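Clothing exchange at the Plinwood hall – what we learned in May

The second clothing exchange in Letholm is behind us, and I want to write down a few things while I still remember them. We opened the doors at 9 in the morning and by noon 167 bags had come in, which is more than our tables could hold. The coats went first, as they did last year.

The sorting took longest. Many bags arrived with winter and summer things mixed together, and each one had to be opened and gone through by hand.
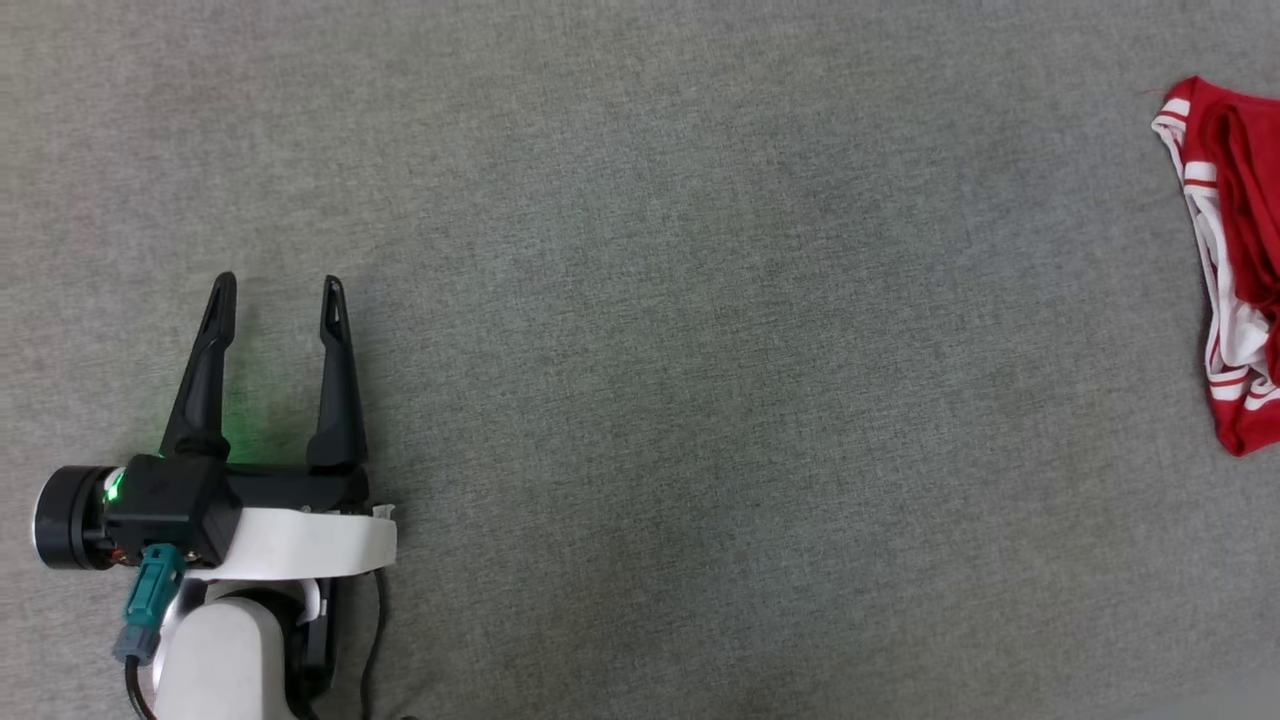

For the next exchange we ask you to please sort at home, by size and by season. A paper note on the bag is enough. Shoes should be tied in pairs – we ended the day with a whole box of single ones, and they are still in the office on Brannigan Street if you miss yours.

We also had questions about what can be brought. Bed linen and towels are welcome. Pillows are not, as we have no place to store them.

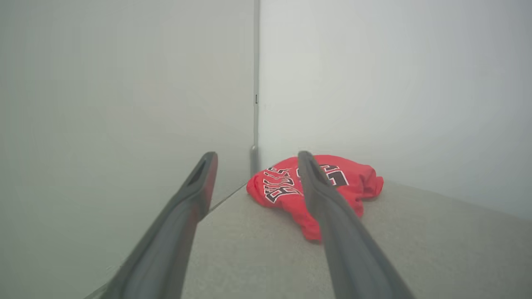
Sports clothes are a separate matter, and this year we would like to give them their own table. The school teams in Letholm change their kit often, and children grow out of it even faster. A red basketball jersey does not need to be ironed or folded nicely, it can come crumpled and still find a new player. Only please wash it before.

The money from the coffee table was 400, and it will pay the rent of the hall for the autumn exchange.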